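Search tutorials... Go

Teaching by hand with the Erolen gripper – quick start

Quick one, writing this between sessions. You hold the gripper, do the task yourself, and the robot learns from the recordings. No arm needed on the day.

Before you start

Charge everything. Wipe the lens. Backpack on first, then route the cable down your back so it doesnt catch on your elbow. Head camera last – snug, not tight.

Check the marker. Flat, clean, no tape over the corners. If the software loses it at startup, walk closer and try again.

Pick one task. Small. "Put the card in the drawer" is fine. "Tidy the room" is not.

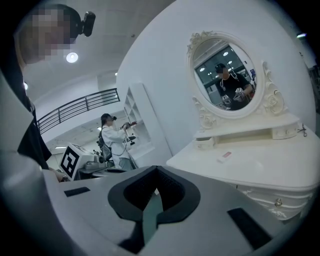 Start with the jaws open and hold still for 2 seconds. Then go. Slow hands, elbows in. Keep the fingers in view of the gripper camera the whole way, and don't twist your wrist further than the robot can. Easy to forget that one.

Mirrors: tracking can jump if you face the glass straight on. Come in from an angle. Same with shiny doors.

Two people recording in one room is OK. Four is crowded. Call out before you cross behind somebody.

Finish, open the jaws, step back, stop the recording. Bad take? Mark it bad right away, you will not remeber later.

We aim for 600 good takes per task in the Brustport set. Break after 8 in a row – arms get shaky and it shows in the data.

Comments (3)

gripfan: does the marker have to be on the floor?
> No. Anywhere solid, just don't move it mid session.

t_west: My cable pulls out when I bend down. Tape?
> Leave more slack at the waist. Then tape.

mok: thx, the mirror thing cost me a whole afternoon

Contact | © Prernlow | Back to top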